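**Ticket 156: fridge in the small kitchen, upper compartment**
Opened by: Lina Boutros
Assigned to: Aminu Ojo
Status: waiting for part

Since Monday the fruit we keep in the upper compartment becomes too cold on one side. Two apples had ice under the skin. The thermostat is on the middle position and I did not change it.

What I tried until now:

- Moved the fridge 12 cm away from the side wall. No difference.
- Cleaned the door seal with warm water and let it dry.
- Took the fruit out to the yellow basket on the table, so the shelf can be checked.

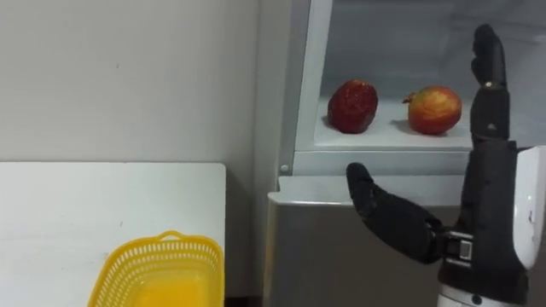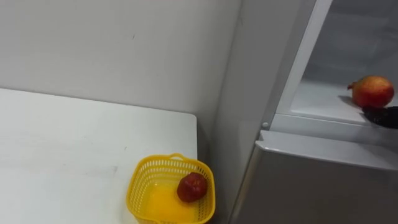
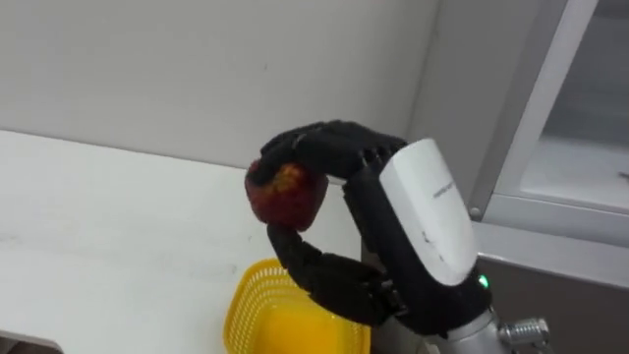
**Aminu Ojo:** Thank you, Lina. Please keep the lower door closed while you test the upper part. Did you hear the fan during the night?

**Lina Boutros:** Yes, it ran for 16 minutes without stopping, then it made a click. After this it was quiet until I went home.

**Aminu Ojo:** Then I think the sensor is bad. I asked Vekum for a new one. Until it comes, please set the thermostat one step warmer and write down the temperature every morning.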